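Budgeting for a Second Picking Cell: Funmilayo Nwosu on What the Quote Leaves Out

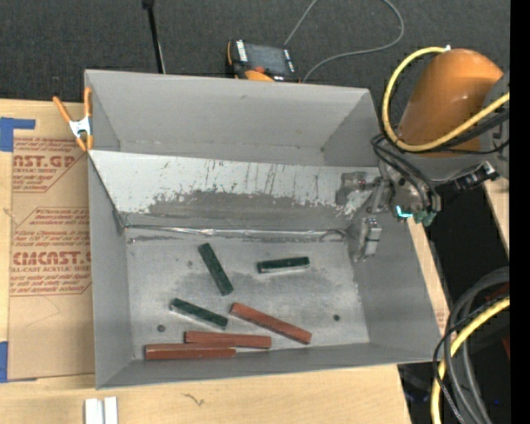

The purchase price of an arm is the easiest number to get and the least useful one to plan with. Funmilayo Nwosu has managed equipment planning at the Clatetwood test shop in Wusville for 9 years, and she starts most budget meetings by putting the arm on the last page of the spreadsheet.

"People arrive with a quote for the arm and a quote for the gripper, and they add the two together," she said. "Then they ask me when we can order. I ask them what the bin costs, and they haven't got a line for it."

Her shop is preparing to buy a second bin-picking cell, with an order planned for June. The work is sorting and placing small blocks, used as stand-ins for customer parts, and the second cell will do the same work as the first. Nwosu wants the two cells to share spares, fixtures and programs. That decision settled much of the specification before any supplier was called.

"If the second arm needs a different wrist flange, I'm buying two sets of fingers for as long as I own both," she said. "A cheaper arm can cost more by the second year. I don't need a model to show that, I need the parts list."

She divides the budget into four blocks: the arm and controller, the end-of-arm tooling, the work area, and labor for setup. The third is the one most often cut in review. It covers the table, the bins, dividers, clamps, sheet material, cable supports and guarding. None of these is expensive alone, and most can be bought without a formal quote, so they tend to be charged to general supplies and disappear from the project total.

Nwosu keeps them in. Bins and dividers are treated as consumables in her plan, with a replacement allowance in each quarter. Surfaces get scratched and scuffed in bin work, and a change in the surface can matter to a vision system that was tuned on a clean one.

"You can retune or you can replace the panel," she said. "Retuning takes an engineer most of an afternoon. A panel is 30 dollars in material if we cut it ourselves. I would like the panel to be on the shelf when that choice comes up."

Cables get their own line as well. Her first plan for the existing cell had a single entry for wiring, taken from the supplier's standard kit. The kit assumed a short run to the controller and a narrow range of wrist positions. Reaching down into a bin at different angles asks more of the cable at the wrist, and the slack has to go somewhere.

"Measure the path with the arm in its worst position," she said. "Then price the cable, the spare, and the time to route it. We lost a Friday to one connector that we could have had in a drawer."

For the second cell she has asked for bids from two integrators, Driltatix and Tseng. Both received the same document, and both were told to price the tooling separately from the arm. Driltatix returned a bundled figure and was asked to split it. Tseng split it the first time but left out training. Nwosu regards neither as unusual.

The acceptance test is written into the request. Each bidder must complete 300 consecutive picks from a mixed bin, with parts lying as they fall, and record every stop and its cause. An operator may clear a stop, but the time taken is logged against the run. Bidders may not arrange the parts beforehand.

"Demonstrations are done with parts in nice positions," she said. "Ours lie at angles, and some end up touching. If the fingers can't get in beside the wall, I want to find out before I sign."

On labor, she plans for roughly 4 weeks from delivery to regular use. Suppliers usually offer a shorter estimate, and she does not argue with them about it – she simply doesn't enter their number. Her own includes fixture changes, a check of the emergency stop circuit, operator training, and the days when the arm is waiting for something else to arrive.

She has also reserved floor space for a third cell, although no money has been assigned to it. The power drop and the air line will be installed with the second. "The electrician is coming once," she said. "I have the drawing ready, and the third drop is on it."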